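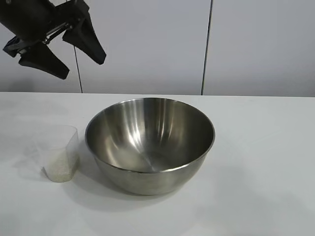

A battery is a lunchbox for electricity. You pack it now and eat later. The trouble is that big lunchboxes are expensive, and the wind doesn't care when you're hungry.

So a company called Skerkier stores its spare electricity as hot sand. Yes, sand – the stuff in your shoes.

When the wind blows hard in the night, the turbines make more power than sleeping people can use. Skerkier sends the extra through a heater, much like the glowing wires in a toaster. The heater warms air, and fans push the air through pipes buried in a tall tower of sand.

Sand is very good at sitting still and staying hot. Wrap the tower in thick insulation (a coat, basically) and it keeps its heat for weeks. In January, the heat goes into water, and the water goes to 80 homes and one swimming pool.

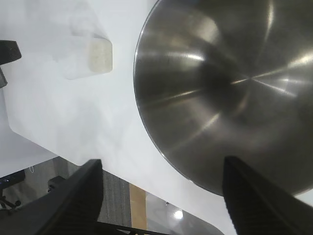 Ismael Pimentel wrote in to ask why they don't turn the heat back into electricity. You can, Ismael, but you lose a lot of it on the way. Warm radiators are the easier job, and sand likes an easy job.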